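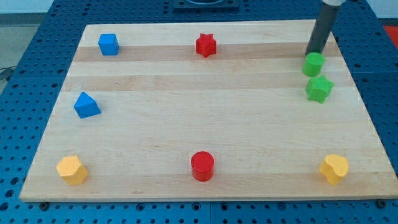
Month two with the Torik tabletop kit from Dristska. Posting notes as I go, for anyone thinking about buying one.

The kit comes with the arm, the end tool, a wood board and a bag of colored blocks. You supply the table. Ours is the blue perforated kind, so the board went down with bolts and hasn't needed adjusting.

Setup took 4 hours, most of it on calibration. The manual skips a step between homing the arm and teaching the board corners. Touran Nazari at Ghaffari sent me the missing page the same day I asked.

You type a command like "push the red star next to the blue cube" and the arm works out the path. Color plus shape is the safe way to word it. With two stars out, "the star" gets you whichever one it likes.

Ran 200 commands last week. Cylinders were the easy ones. The heart was the worst – it turns when the tip catches a lobe, and then the arm keeps chasing it.

Corners are a weak spot too. A block near the rim can go over the side, and the software will keep trying to reach it until you hit stop.

Support is by email, with a reply in 24 hours. Todside sells a similar kit with phone support, but you pay for it yearly.

Keeping ours. Next up is the April firmware, which is supposed to fix the corners.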